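Giltero 卧室收纳套装 使用手册
第四章 针织品:铺床、折叠、归位
修订日期:2020年11月11日

4.0 开始之前

如果您是跳过前三章直接翻到这里的,欢迎。大多数读者都是这么做的。前三章讲的是隔板怎么装、抽屉盒怎么扣、哪一面朝外,您迟早要回去看,多半是在把某块隔板装反了之后。

本章假定以下事项已经完成:

柜内隔板已按第二章装好,并且能承受您用手掌往下按一按。
Obura 分隔片已从塑料膜里取出。塑料膜请扔掉。留着它并不会派上用场,您家里已经有一个装满塑料袋的塑料袋了。
您有一张床。

本章不适用于衬衫、西裤及一切需要熨烫的衣物(见第五章),也不适用于袜子(见附录乙,篇幅比您想象的长)。

本章所称“针织件”,包括毛衣、开衫、披肩、针织毛巾、盖毯、婴儿包毯,以及长辈亲手织了送给您、您至今没弄清用途的那一件。它们的共同点是会拉长,会勾丝,并且挂在衣架上过一个夏天之后,肩膀处会长出两个小角。

4.1 为什么用床

套装的早期版本附带一块折叠板,尺寸合理,说明详尽。我们后来发现,用户把折叠板靠在墙边,然后在床上叠衣服。从 2 代产品开始,折叠板取消了,床正式进入说明书。

床的好处是面积大,高度勉强可以,而且就在柜子旁边。床的坏处是软,以及您叠到一半可能会躺下去。后一种情况不在保修范围之内。

餐桌也可以用,前提是桌面擦过。地板原则上不推荐。沙发请不要用,沙发坐垫之间的缝隙会吃掉小件,这一点我们在第一章“配件丢失”一节里已经说过了。

4.2 整理床面

步骤

1. 把被子、盖毯推到床头或搬到椅子上。不必叠,本节只要求它们让开。

2. 枕头归到床头。靠垫同样处理。如果靠垫的数量多到床头放不下,请参阅您自己的良心。

3. 站在床尾或床的长边,双手抓住床单边缘,朝自己的方向轻轻拉一次。再换到对面拉一次。

4. 用手掌从中间往外抹。抹两三下就够了。

5. 检查床面上有没有手机、遥控器、发夹、眼镜和猫。逐一移走。猫会自己回来,重复本步骤。

注意:床单不需要绷得像酒店。有几道长褶不影响折叠,我们自己的床单上也有。真正碍事的是硬鼓包,也就是床单底下压着东西的地方,请把那件东西找出来。

注意:碎花床单会让浅色针织件的边缘不太好认,尤其在傍晚。把窗帘拉开,或者开灯。叠完以后才发现把床单的一角也叠进去了,这种反馈我们收到过,而且不止一次。

小心:佩戴戒指、手链、机械表的用户请先摘下。针织件勾丝的时候没有声音,您会在几天以后发现。

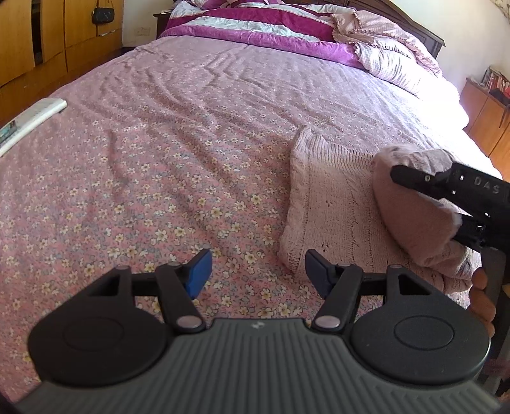
图 4-1 浅粉色针织件叠好后平放于碎花床单上。罗纹边在上,绒面一侧折在针织面上方。

4.3 认清正反与方向

折叠之前,先弄清楚手里这件东西哪边是上。毛衣好办,有领口。毛巾、披肩和盖毯就没有这么体贴了。

判断方法如下:

有罗纹边的,以罗纹边为“上边”。罗纹边通常比较结实,不容易变形,适合拿来对齐。图 4-1 里的就是这么放的。

一面是针织纹理、一面带绒的,以针织纹理为“底面”,绒面折到上方。绒面压在最底下会塌,塌了以后摸起来像是用了很多年,尽管您上周才拆的吊牌。

有镂空小孔的,孔多的一侧归在里面。小孔喜欢抓住一切路过的东西,包括拉链头、Obura 分隔片的卡脚,还有您的小指。

全身上下一模一样的,随便挑一边。挑好以后请不要改主意。

绞花、麻花一类的凸起花纹不影响方向判断,但会让成品变厚。遇到这种情况,把 4.4 节的第 5 步省掉,少折一次。

4.4 折叠:标准叠法

标准叠法适用于长方形或接近长方形的针织件。毛衣请看 4.5 节。

步骤

1. 把针织件平铺在床面上,底面朝下。铺开的时候用手托着走,不要捏住一角往外甩。甩是晾床单的动作,针织件受了这个待遇会变长,而且只长那一个角。

2. 用手掌把表面抚平。方向顺着针织的竖纹,从上边往下走。横着抚会把它越抚越宽。

3. 左侧向中间折,折到宽度的三分之一处。

4. 右侧照样折过来,盖在左侧上面。此时成品的宽度应为 27 厘米,与标准隔间的内宽相配。套装里附的纸尺就是量这个用的。如果纸尺已经被用来垫桌脚,用一张横放的 A4 纸凑合也行,叠好后比纸的长边窄出一根手指的宽度即可。

5. 下边向上对折,再对折一次。厚的只折一次。

6. 双手平托放到一旁。第一件叠完您会觉得很有成就感,请记住这个感觉,到第九件的时候用得着。

注意:不要为了让它变薄而跪上去。绒面尤其不要。我们知道您想这么做。

注意:叠完后四角不齐属于正常现象。针织件天生没有直角,能看出是长方形就算合格。如果您坚持要齐,可以把不齐的一边朝柜子里面放,多数家庭的整洁都是这么来的。

4.5 折叠:毛衣与开衫

步骤

1. 开衫先扣扣子。全扣。只扣最上面和最下面两颗的用户,会在第三步得到一个向外鼓的肚子。

2. 正面朝下铺在床面上。

3. 两只袖子分别向内折,沿着侧边垂下来,不要在背后交叉。交叉的袖子会在中间堆出一座小山,上面那件再也放不稳。

4. 两侧向中间折,宽度同 4.4 节。

5. 从下摆往上折两次,翻面,领口朝外。

高领毛衣的领子往下折一次,压在里面。特别高的领子折两次。领子比身子还长的,建议考虑一下当初购买时的心情。

连帽针织衫把帽子平铺在背后,和衣身一起折。帽绳塞进帽子。帽绳已经丢了一头的,本手册无能为力。

4.6 拿取与搬运

叠好的针织件从床到柜,通常只有几步路,事故多半就出在这几步路上。

推荐:双手从底部平托。一次一件,厚的更是如此。

可以接受:两件一摞,上面用下巴压住。只限薄款。

不推荐:捏住中间拎起来。一拎就散,前面的功夫全部归零,您得回到 4.4 节第 1 步。这件事写在这里,是因为我们的测试人员每个人都做过。

小心:有些小件或者本来就不打算保持形状的东西,例如等着重叠的毛巾,捏着中间拎起来没关系,但不要一路拖过床面。床面上的毛絮会跟着一起走,浅色的尤其显眼。如果发现上面有深色小点,先看看是不是沾了东西,拍掉或粘掉再叠。也有可能是纱线本来的颜色,那就不要再粘了。

关于单件重量:标准隔间的 Obura 分隔片按每件 530 克以内的针织件设计。超过这个重量的,多半是粗线盖毯,请放到最底下一层,直接贴着柜板,不用分隔片。手边没有秤的用户可以用这个办法估计:如果您抱起它时不由自主地“嗬”了一声,就放底层。

4.7 归位的顺序

先放柜子,后铺床。这条顺序请务必遵守。

很多用户喜欢反过来,先把床铺得漂漂亮亮,再处理那一摞叠好的衣物。结果衣物就在漂亮的床上过了夜,第二天移到椅子上,第三天椅子满了。椅子的问题我们在 Trellero 用户论坛上开过一个讨论帖,目前有 1,483 条回复,其中大部分是照片,照片里看不见椅子。

步骤

1. 打开柜门,看一眼。如果里面已经满了,停下,去看 4.8 节。

2. 由下往上放。厚的在下,薄的在上,最常穿的放在眼睛平视的那一层。

3. 折边朝外,开口朝里。取的时候一次只会带出一件,至少理论上如此。

4. 每一摞之间插一片 Obura 分隔片。分隔片的卡脚朝下,听到“咔”的一声为止。没有声音就是没卡住,有两声就是卡断了。

5. 每层留出一只手掌的高度。这个空间看起来很浪费,用户总是忍不住往里塞一条围巾。请忍住。

6. 关上柜门。

第 6 步比它看起来要难一些,下一页专门说这件事。
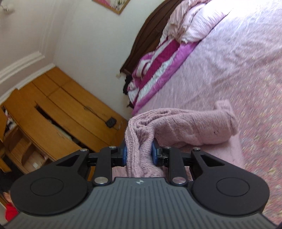

柜门关不严,在售后来电里排在第一位,远远超过隔板装反。原因一般有三种:里面的东西凸出来了,铰链松了,或者您根本没有去关它。前两种下面会讲,第三种最常见,因为手里总还有一件正在处理。图 4-2 左侧那只浅色木柜就开着一扇门,里面的东西叠着,从外面看得一清二楚;床上的条纹毯子则还堆在床头板跟前。按照本章的顺序,毯子归 4.9 节管,可以再等一等,柜门最好先看一眼。请用手轻推,推到底后松手,数到三。门不动,说明一切正常,刚才只是没关。门自己弹回来,请继续往下读。

柜门弹回时的检查步骤

1. 从最凸出的那一摞开始,用手掌平推到底。不要用门去推。用门推的效果是上面一件掉到后面去,您会在换季时与它重逢。

2. 检查有没有袖子、流苏或毛巾角夹在门缝里。针织件夹过一次会留下一道印子,蒸汽熨斗悬空喷一喷能好一些。

3. 检查分隔片是否高出隔板前缘。高出的话,拔起来,往里挪一格。

4. 还是不行,取出最上面一件再试。如果这样就好了,那么您的问题叫做衣服太多,请看 4.8 节,并做好心理准备。

5. 如果柜子空着也关不上,才是铰链的事。拧紧铰链上的调节螺丝,每次转四分之一圈。转完关门试一下,再转下一次。一口气转到底的用户,请直接翻到第七章“更换铰链”。

注意:柜子附近的墙上如果有电源插座,不要在它前面堆放叠好的衣物,也不要让盖毯从柜顶垂下来搭在上面。需要插拔插头时,手能直接够到才算合格。

4.8 放不下时

恭喜,您走到了大家都会走到的地方。

首先排除一种可能:叠得太松。从柜里任选一摞,双手轻轻压一下,能明显变矮的,重新叠。压不动的,说明叠法没有问题,是数量有问题。

处理办法,由易到难:

换季的先走。厚毛衣在夏天没有理由占着平视的那一层。装进 Drilulia 透气收纳袋,平放在柜顶或床下。袋子不要装满,拉链拉到还剩一掌宽的时候如果已经吃力,就取出一件。

开放格可以用,但只放每天都动的东西。开放格里的东西一旦超过一周没动过,就会变成装饰,再过一阵就会积灰。

纸箱可以暂时用。请在箱子上写明日期和内容,朝外的那一面写,四面都写更好。我们对“暂时”没有严格定义,不过如果您搬家时发现箱子还没拆过,那大概就不算暂时了。

送人。适用于尺寸不合、颜色后悔以及别人看见时多看了两眼的。

还有一个办法是再买一个柜子。我们作为卖柜内配件的公司,按理说应当欢迎。考虑到您会在两个月内把它也装满,这里只提一句。

注意:真空压缩袋不适用于本章所列的任何物品。羽绒被可以压,针织件不行,绒面的更不行。压过一季再拿出来,它会保持那个姿势看着您。

4.9 把床铺回去

柜门关好以后,床可以恢复原状了。

1. 再拉一次床单,做法同 4.2 节。这次可以稍微认真一点,晚上要睡。

2. 枕头拍松,靠床头板放好。枕套的开口朝哪边,各家说法不同,本手册不介入家庭内部事务。

3. 盖毯沿着长边对折两次,横放在床尾或床头都行。有条纹的毯子请尽量顺着条纹折,条纹一歪,从门口就能看见。没有条纹的毯子宽容得多,可以随意。

4. 床头是弧形的,不必把毯子塞得贴合弧线。塞进去的毯子半夜会滑到床垫和床头板中间,第二天得用衣架去钩。

5. 检查床上是否还留着刚才叠好的某一件。几乎总是有一件。把它送进柜子。

小心:第 5 步找到的那一件,请勿以“明天要穿”为由放在椅子上。

4.10 日常维护

针织件归位以后不需要天天打理。按下面的频率做就可以:

每次取用后:把那一摞扶正。用时五秒,绝大多数人不做。

每月:抽出最底下的一件,放到最上面。底下那件长期承重,折痕会比较顽固,轮换一下对它公平些。

每季:全部取出,擦一遍隔板,检查分隔片有没有裂纹。湿布擦过的隔板要晾到摸起来完全干了才能放回衣物。这里不接受“差不多干了”。

十月份:把秋冬的厚件换到平视层。这件事拖到第一次降温的早上再做也行,只是那天早上您会很忙。

樟脑丸、香薰片请用纸包好,放在隔板角落,不要直接接触针织件。两种味道请不要混用。曾有用户混用了三种,后来那个柜子只放工具。

4.11 常见问题

叠好以后第二天就散了。
宽度超过了隔间,是硬塞进去的。量一下,27 厘米。

绒面粘在一起。
两件绒面对绒面叠放了。中间夹一张薄纸,或者把其中一件翻过来。

分隔片倒了。
一边高一边低。把高的那摞分一件到低的那摞去。

分隔片丢了。
先看看衣服里面。针织件会把它裹走。洗衣机滤网里也找一找。

家里其他人不按这个方法叠。
本套装不附带解决此问题的配件。有用户报告,把本章打印出来贴在柜门内侧略有帮助,前提是对方会打开柜门。

叠到一半躺下了。
见 4.1 节。醒来后从 4.4 节第 1 步重新开始,先把脸上的针织印子揉一揉。

配件补购:Obura 分隔片与 Drilulia 收纳袋可在 Trellero 配件页面单独订购,请核对隔间内宽后再下单。纸尺随单附送,请勿垫桌脚。

下一章:第五章 衬衫与裤装(需要熨斗,以及比本章更多的耐心)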